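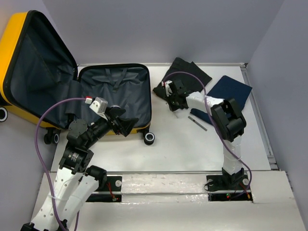 What does a witness do in court?

A witness is a person who saw, heard or knows something about a crime. The court needs to hear from witnesses before anyone can be found guilty.

First, the witness promises to tell the truth. Then the lawyers ask questions, one side at a time. If the witness does not remember something, it is fine to say so.

Last February, the court in Ledness heard a case about a break-in at a shop in Plullby. The trial had 31 witnesses. One was a bus driver who had seen a van parked outside. Another was a scientist who had studied fingerprints.

Can children be witnesses?

Yes. Children sometimes talk to the court by video from another room — a grown-up stays with them the whole time.

Words to know

Trial: when a court hears a case.
Oath: a serious promise to tell the truth.
Verdict: the decision at the end of a trial.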